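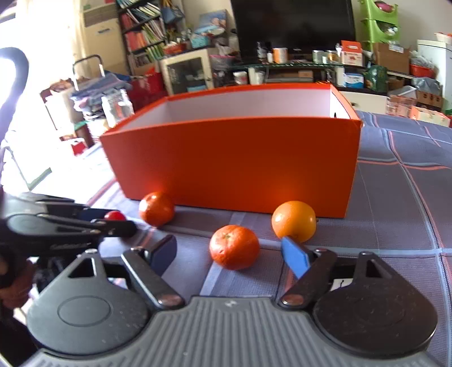 Writing Desk > Reviews > Notebooks

Last updated: Jan 10, 2018

The Skála notebook, after one long poem

I bought the Skála in August, when I began a long poem on the river in my town. It has 364 pages, sewn, and it costs 18 dollars. I have now filled 102 of these pages, so I think I am allowed to have an opinion.

The paper is cream and a little rough. A pencil is very happy on it. With my fountain pen I must wait a moment before I turn the page, or the last line will print itself on the opposite side.

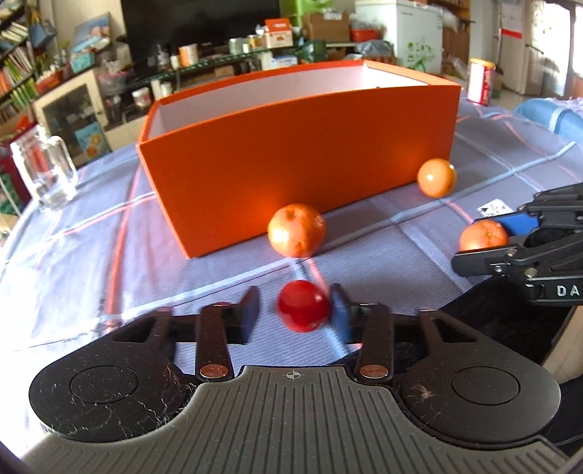
Does it stay open on the table?

After the first week it does. When it was new I had to hold it with my left hand, and this is tiring if you copy a long draft.

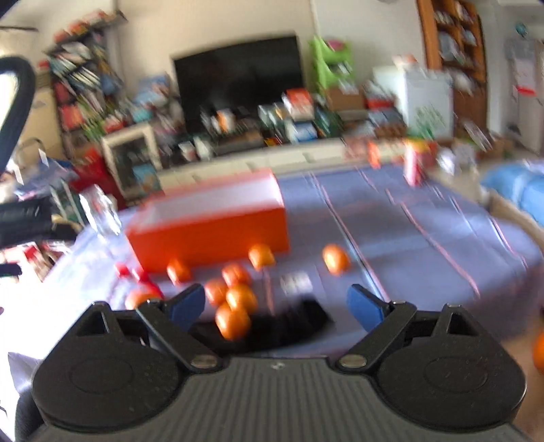 The two ribbons I like very much. One stays at the clean version and the other goes with me through the bad stanzas. Norbert Szilágyi, who reads my drafts, wished for wider margins, and I agree with him.

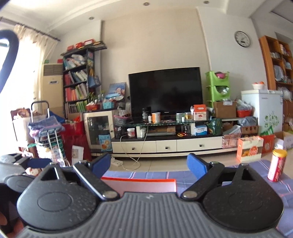
The cover is the weak point. Both lower corners became soft from my bag, and my older Hiscombe did not have this problem. For writing at home I would still choose the Skála, and I have ordered the second one in gray.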